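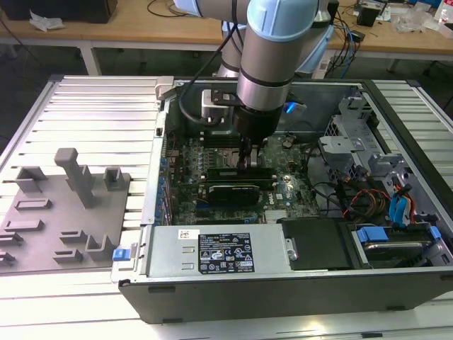 Most advice about reviving an old office desktop starts with a shopping list, and I don't trust it. Before you buy anything, take the side panel off, lay the case flat, and spend an evening with what's already in there. The memory in a machine like this Dell sits in a row near the middle of the board, the power supply runs along one edge, and the drives live in their own cage with the cables hanging off it, so nearly everything you'd want to check can be reached without pulling the board. A lot of people skip that evening and order parts for a problem they never found.

What follows is how I go through a retired tower at my bench in Gremside. It's written for someone who has never opened one, and it assumes you have a Phillips screwdriver, a flashlight, a soft brush and some patience. You don't need a magnetic parts mat. You don't need the 23-piece kit either.

## Before the panel comes off

Shut the machine down properly. Then pull the power cord out of the back and press the power button for five seconds. That drains what's left in the board. Some guides tell you to leave the cord in so the case stays grounded. I've read the arguments and I still unplug it.

Static is real, but the fear of it has sold a lot of wrist straps. If you have one, wear it, clipped to bare metal on the chassis. If you don't, touch the bare metal before you reach for anything and again every time you come back to the bench. Don't work on carpet in socks.

Take pictures with your phone as you go. Take more than you think you need, especially of where the cables land. I once put a front panel connector back from memory and lost most of a Saturday to it.

## Lay it down

Put the case on its side with the open side up. Working on an upright tower means you're pushing parts sideways into slots, and that's how tabs get snapped. A flat surface with some give is nice, but a bare table will do if you don't mind scratches on the bottom panel.

Office machines tend to use latches and plastic tabs where a home-built PC would have screws. This is the one thing I'll praise them for without reservation. Look for the color before you look for a screw. On a lot of them, a blue tab or latch means "this is meant to move by hand." If something colored won't move, look for a second catch. Don't lean on it.

## Clean first, diagnose second

Brush the dust off before you touch a single connector. Otherwise you'll push it down into the slots when you pull things out.

1. Start at the fans. Hold the blades still with a finger while you brush them.
2. Do the heatsinks next, between the fins, with the tip of the brush.
3. Work along the slots and the rear connectors last.

Canned air is fine in short bursts with the can upright. The "anti-static electronics cleaning gel" is a waste of money and leaves bits behind. I tried a tub of the Prevora stuff and spent longer picking it out of a fan header than I'd have spent brushing.

## Reseating the memory

This is the first thing to try on a machine that powers up but shows nothing on the screen, or that restarts when it feels like it. It costs nothing. It also doesn't work nearly as often as forum posts claim, so don't get your hopes up.

Each module is held by a clip at one or both ends. Push the clips outward until they let go. The module will usually pop up a little. Hold it by the edges and lift it straight out - no rocking, no twisting.

Look at the gold contacts. If they're dull or smudged, wipe them with a lint-free cloth and a bit of isopropyl alcohol, then let them dry. You'll see people recommend a pencil eraser. I've done it, and it does shine things up, but it also leaves crumbs and takes a little gold with it each time. I stopped.

To put a module back:

1. Open the clips all the way.
2. Match the notch in the module to the ridge in the slot. It only fits one way.
3. Press down firmly at both ends until the clips close.

"Firmly" is the word that trips up beginners. It takes more force than feels polite. If one end goes down and the other doesn't, lift it out and start over.

If reseating changes nothing, test with a single module in the first slot listed in the manual. Then swap in the next one, and so on. Boring, but it's the only way to tell a bad module from a bad slot. Write down which combination you tried. You will lose track.

## Expansion cards

If there's a card in one of the slots, take it out once and put it back. Release the bracket at the rear of the case first, then check for a small catch at the far end of the slot. Pull straight up with even pressure.

Ask yourself whether you need the card at all. Many office desktops have video built into the system, and an old, low-end graphics card may give you no more than that while adding heat. I run the machine without the card for a few days. If I don't miss it, it stays out. Check that the built-in video works on your model before you decide the computer is dead.

## Drives and cables

Data cables work loose, and they get blamed for much more than they've done. Unplug each one at both ends, look for bent or cracked plastic, and push it back until it seats. If the connector has a metal clip, squeeze it before you pull. Pull on the connector, never on the wire.

Then look at the hard drive. I'll be blunt: if the computer is slow and still starts from a spinning hard drive, the drive is probably your problem. A small solid-state drive is the one upgrade I recommend without an argument. You can skip the fancy ones. On an older board the connection sets the limit, and you won't see the speed printed on the box.

Copy your files off the old drive before you do anything clever with it. Cloning software usually works. I still prefer a clean install, partly out of stubbornness and partly from having cloned somebody's nine years of junk onto a brand new drive.

Loose cables left over from a drive you've removed can stay there, as long as they're tucked clear of every fan. Don't cut them off. Don't bundle them so tightly that the plugs are under strain.

## The power supply

Don't open it. That's the whole rule. The parts inside can hold a charge after you unplug it, and there's nothing in there a beginner should be fixing.

What you can do is read the label and check the wattage before you add anything hungry. You can also brush the vent and sniff. A burnt smell means replacement, and on a brand-name office machine that can be a nuisance. The shape and the plugs may not match a standard unit, whatever the listing says. Compare the connectors one by one with the seller's photos before you pay. "Universal fit" is a phrase I ignore.

## What about the coin battery?

If the clock is wrong every time you turn the machine on, change the battery. It's usually the flat silver kind, sold at any drugstore. Note which side faces up. You may have to reset the date and the drive settings afterward, so take a picture of those screens first if the machine will still show them.

I don't replace it "just in case" on a computer that keeps time.

## Putting it back together

Before the panel goes on, check these with the flashlight:

- every memory clip is fully closed
- no cable is touching a fan
- cards are level in their slots
- the screws you took out are all accounted for

Then plug in power, a monitor and a keyboard, and start it with the panel still off. Keep your hands out. Watch for the fans to spin and listen for beeps. A pattern of beeps or blinking lights is the machine telling you what it doesn't like, and the manual for your exact model will explain it. Don't use a chart for some other model.

Some machines complain on the first start after memory has been moved. Let it finish. If it's still complaining on the third try, unplug it and go back to one module.

## Is it worth it?

Sometimes no. I keep a limit of $200 for parts on any old desktop, and I've only gone over it once, on a machine I called Bolimow and should have recycled. If the board itself is bad, stop there. Save the drive and the memory, and take the rest to electronics recycling.

If it starts cleanly and runs through an evening of ordinary use without a hiccup, put the panel back on and leave it alone. Skip the "PC optimizer" downloads. One of them told me it had found 1,266 problems on a system I'd installed that afternoon.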